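Tutside eröffnet neue Seilrutsche über dem Ernecktal

Erneck. Der Outdoor-Anbieter Tutside nimmt im Mai eine Seilrutsche oberhalb von Erneck in Betrieb. Die Strecke ist 400 Meter lang und führt vom Startturm am Waldrand über den Talgrund bis zur Gegenseite bei der alten Sägemühle. An der höchsten Stelle schweben die Gäste 87 Meter über dem Bach. Für Tutside ist es nach dem Kletterwald und der Canyoningroute das dritte Angebot am Standort.

Gefahren wird im Sitzgurt, auf Wunsch auch liegend mit dem Kopf voraus. Zwei Seile laufen parallel, so dass Paare oder Freunde gleichzeitig starten können. Vor der ersten Fahrt steht eine Einweisung auf dem Übungsseil neben der Kasse. Dort werden Gurt und Helm angepasst und die Handzeichen für Start und Ankunft besprochen.
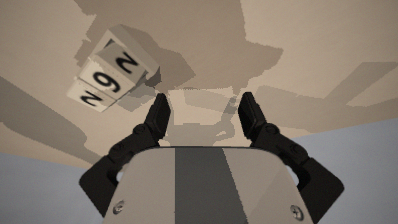

Geplant wurde die Anlage vom Ingenieurbüro Nouri, das auch die Bodengutachten für beide Türme begleitet hat. Die Bauarbeiten begannen im vergangenen Herbst und ruhten während der Frostperiode. Im März wurden die Tragseile eingezogen. Seitdem laufen Probefahrten mit Gewichten und mit Mitarbeitern des Unternehmens.

»Wir sind oft gefragt worden, wann in Erneck etwas mit richtig Luft unter den Füßen kommt«, sagt Pejman Azimi, Geschäftsführer von Tutside. »Die Genehmigung hat länger gedauert als gedacht. Dafür steht der Startturm jetzt an der Stelle, die wir von Anfang an haben wollten.«

Die Zufahrt zum Startturm bleibt für den privaten Autoverkehr gesperrt. Besucher parken am Sportplatz und gehen von dort über den ausgeschilderten Waldweg nach oben. Nach der Ankunft bringt ein Kleinbus sie zurück zur Kasse. Der Wanderweg durch das Tal bleibt durchgehend geöffnet, auch während des Fahrbetriebs. Mit der Forstverwaltung ist vereinbart, dass die Anlage bei Dämmerung schließt und im Winter stillsteht.

Während der Saison beschäftigt Tutside an der Seilrutsche sechs zusätzliche Kräfte. Sie wurden am Schwesterstandort Natley geschult, wo seit mehreren Jahren eine ähnliche, etwas kürzere Strecke betrieben wird. Die Leitung vor Ort übernimmt Simin Ghorbani, die bisher für den Kletterwald zuständig war.

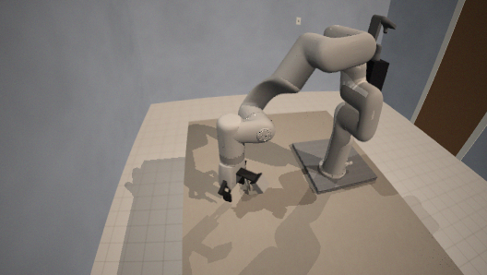
Was passiert bei schlechtem Wetter?
Bei Gewitter und starkem Wind wird der Betrieb eingestellt. Leichter Regen ist kein Hindernis. Wer wegen einer Sperrung nicht fahren kann, bucht kostenlos auf einen anderen Termin um oder erhält den Preis zurück.

Kinder dürfen in Begleitung eines Erwachsenen mitfahren, sofern sie das Mindestgewicht für den Gurt erreichen. Gewogen wird an der Kasse. Lose Gegenstände wie Telefone oder Sonnenbrillen bleiben in den Schließfächern.

»Viele stehen oben und überlegen es sich noch einmal«, sagt Ghorbani. »Dann warten wir eben. Gedrängt wird bei uns keiner, und wer lieber wieder hinuntergeht, fährt mit dem Bus zurück.«

Zum Start verlost Tutside unter den Einwohnern der Gemeinde 2000 Freifahrten. Teilnahmekarten liegen im Rathaus und in der Touristinformation Erneck aus. Reservierungen für die reguläre Saison nimmt das Unternehmen ab April an der Kasse des Kletterwalds und über seine Internetseite entgegen.

Pressekontakt: Tutside, Standort Erneck, Simin Ghorbani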